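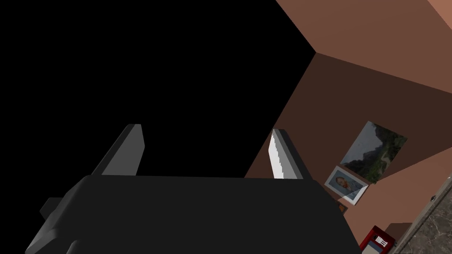 Computer-rendered view with dark gray shapes.

Lerkamik Opens Registration for Fall Pen Drawing Program

September 25, 2024

The Lerkamik Center for Drawing has opened registration for its fall program in pen and ink, to be held at the center's Brostberg studios. The program offers 16 evening sessions and is open to adults at all levels of experience.

Participants will study line weight, hatching, stippling and repeat patterns before completing a finished botanical page of their own design. Paper and practice sheets are included in the fee of $124. Participants are asked to bring their own pens, and a list of suitable nib sizes will be sent with each confirmation.

Enrollment is limited to 60 people, divided into morning-free evening groups by level. Of these places, 40 are held for residents of Brostberg until the close of early registration. Any places not taken by then will be released to the general waiting list.

Selected work from the program will be shown in November at the Siqueira Gallery, on Privivgate. Drawings submitted for the exhibition must be unframed and signed on the back. Each participant may submit two pages, one of which may be a coloring design in outline only.

Registration forms are available at the center's front desk during regular opening hours. Refunds will be issued for cancellations received before the first session.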